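Learning to cook for one | Notes from Gaveck

When I moved to Gaveck in November, I had two suitcases and a very strong opinion about soup. At home we always cooked for many people, and the smallest pot in my mother's kitchen held 4 liters. I did not know how to make less. The first month I ate the same borscht for breakfast, lunch and dinner, and then I was tired of it until spring.

So I started to keep a notebook. I write what I bought, what I cooked and what I threw away. The last column was the longest one, and I was ashamed of it. A cabbage is a big thing when you live alone. At the market on Florberg Street you can ask for a half, but I needed many weeks before I had the courage to ask for it in English. 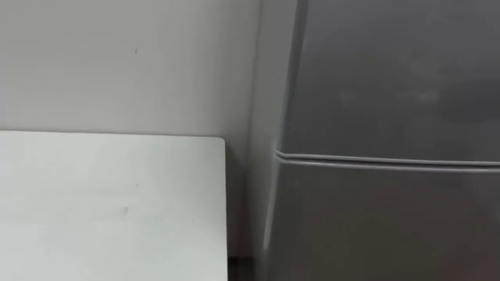 The refrigerator corner of my kitchen.

Now I buy for two days, not more. I have a small pot, 800 milliliters, from the secondhand store, and it is exactly two bowls of soup - one for the evening and one to take to work. Beans I still cook in a bigger amount, because they freeze well. Potatoes do not, please believe me.

The bread is a different problem. The bakery sells only large loaves, so I slice mine the same day and freeze most of it. In the morning I put two slices directly in the toaster. My mother does not approve of this, and on the telephone I call it "fresh bread."

Next I want to try dumplings. Her recipe begins with 2 kilos of flour, so first I have some mathematics to do.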